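Grabar demostraciones por teleoperación: guía rápida

Nivel: ya tienes el simulador instalado y el brazo carga sin errores. Si no, vuelve a la página de instalación y luego sigues.

Esto lo escribí deprisa después de ayudar a tres personas con lo mismo en una semana. Faltan cosas. Las iré metiendo.

Lo que necesitas

Un mando con dos sticks, o un ratón 3D. Con teclado se puede pero es un suplicio. El simulador Rirnik abierto, la escena de mesa cargada, y Evico para grabar. Espacio en disco: cada episodio ocupa poco, pero se acumulan. Yo borro los malos el mismo día.

Paso 1. Arrancar y comprobar el mando

Abre Rirnik primero y Evico después. Al revés no detecta el mando y te vuelves loco. Mueve cada stick por separado. Adelante tiene que ser adelante visto desde la cámara, no desde la base del brazo. Si sale invertido: menú Entrada, casilla Invertir Y, guardar. Guardar de verdad, que el botón está abajo del todo y se olvida.

Paso 2. Bajar la velocidad

Viene al 100. Demasiado. Ponla al 60 para las primeras pruebas y no la subas hasta que te salgan cinco episodios limpios seguidos. La rotación de muñeca va aparte, en otra pestaña – bájala también.

Paso 3. Colocar el brazo en posición de salida

Pinza hacia abajo, por encima de los objetos, sin tocar nada. Deja sitio para abrir los dedos. Y que el brazo no arranque estirado del todo: cerca del límite las articulaciones pegan tirones y el tirón se queda grabado en la demo.
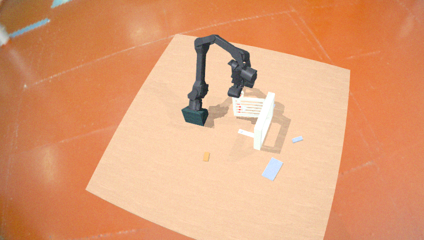 Escena de mesa en el simulador: la pinza apunta hacia abajo, junto a la rejilla blanca.

Fijaos en el panel blanco de pie, pegado a la rejilla. Con esta disposición hay que entrar desde arriba. Si barres de lado a baja altura desde la derecha te llevas el panel por delante, episodio a la basura. Las piezas celestes están tumbadas sobre el tapete, así que el dedo de la pinza tiene que bajar mucho para cogerlas por el borde. Para empezar, mejor el bloque pequeño naranja, que queda apartado del resto y se deja agarrar sin estorbos. Ojo, su color se parece mucho al del suelo; si usas la vista en miniatura acerca la cámara antes.

Paso 4. Grabar

Botón derecho superior: empieza. El mismo botón: para. Suena un pitido en los dos casos, el mismo, mal diseñado, ya lo sé. Mira el punto rojo de la esquina.

Orden que uso yo con el bloque:
Centrar la pinza encima, alto.
Girar la muñeca hasta alinear los dedos con las caras.
Bajar recto.
Cerrar. Esperar medio segundo.
Subir recto.
Llevar a destino y soltar.
Subir otra vez antes de parar la grabación.

El último punto se lo salta todo el mundo. Si cortas justo al soltar, el modelo aprende a quedarse ahí abajo, pegado a la pieza.

No corrijas a lo loco. Si te pasas, para el stick, respira, vuelve despacio. Una corrección lenta sirve. Un temblequeo de tres segundos no sirve para nada.

Paso 5. Revisar y etiquetar

Reproduce cada episodio al doble de velocidad. Fuera los que tengan choques, pausas largas o la pieza resbalando. El nombre de tarea siempre igual, en minusculas, sin tildes. Elikem Ankrah me pasó en marzo un lote de 339 episodios con cuatro formas distintas de escribir "coger bloque" y perdimos una tarde entera.

¿Cuántos hacen falta?

Depende. Para una tarea de coger y soltar con un solo objeto yo empiezo a ver algo decente con alrededor de 16 episodios por posición inicial. Cambia la posición del objeto entre tandas. Si lo dejas siempre en el mismo sitio el brazo va a ese sitio, haya bloque o no.

Problemas tipicos

El brazo se queda congelado: has llegado a un límite articular. Reinicia la pose con el botón de inicio, no fuerces.

La pieza sale volando al cerrar: fuerza de pinza muy alta, o los dedos entran torcidos. Casi siempre lo segundo.

La grabación pesa cero: Evico perdió la conexión con el simulador. Cierra los dos, abre en orden. Paso 1 otra vez.

El mando va con retraso – mira si tienes las sombras en calidad alta. Quítalas mientras grabas.

Pendiente: exportar a formato Grandiritz y el tema de las dos cámaras. Dudas en los comentarios, contesto los sábados.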